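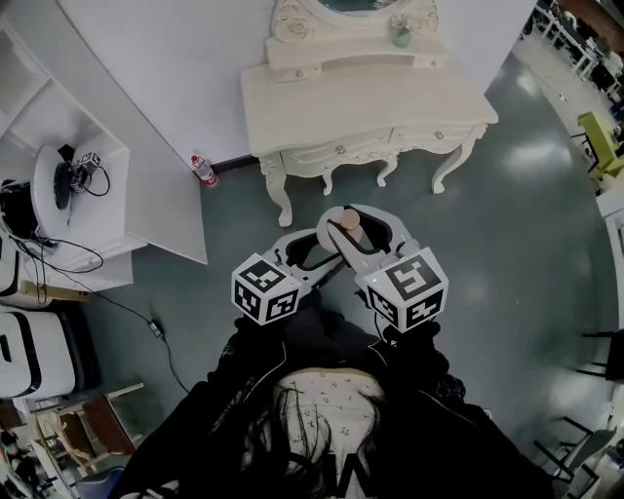 Maysoun Shboul asked me at the door whether I was going to tell people to paint over good wood, and I promised her I'd get to it, so let's get to it first. Yes, sometimes. If the veneer is gone on one side and the top has been sanded through by the last three owners, paint is fine. If it's solid walnut and just grubby, wash it and leave it alone, please!

OK. Hi everybody, thanks for having me at Bodcombe. (Slow down here. I always race the opening.)

I've been fixing up secondhand furniture for my friends, my sister, and lately for people I've never met, and tonight is mostly about what goes wrong with light paint on curvy legs.

Cleaning. Old polish is the enemy. I wiped down a dresser once, thought it looked great, painted it the same evening, and the first coat slid off the drawer fronts like milk. Now I wash twice, let it sit overnight and then scuff it. (Pass the two sample boards around, the peeling one first.)

Primer. Stains come up through white, pink ones especially. Ask who's had the pink bleed – there's always a groan. Shellac primer, thin, windows open. I used to skip it on legs. I don't anymore.

Carving. Small round brush, hardly any paint on it, and work up out of the grooves so it doesn't puddle. Cabriole legs drip at the knee and again at the ankle, so go back after ten minutes with a dry brush and check both spots. I flip the whole piece over and do the undersides first.

Knobs. Take them off! Put them in an egg carton, in order, because the screw holes never match.

Money, if there's time. My last table cost me 40 dollars, and I spent 100 on supplies, which my husband still brings up. The primer can was half of that, but it did 2 more pieces afterward.

Wax or varnish: a tabletop that gets hairspray and coffee needs varnish. Wax is lovely on the legs. Water-based only over white, the oil kind goes yellow on you.

Questions, then the raffle. Leave the boards on the front table so people can scratch at them.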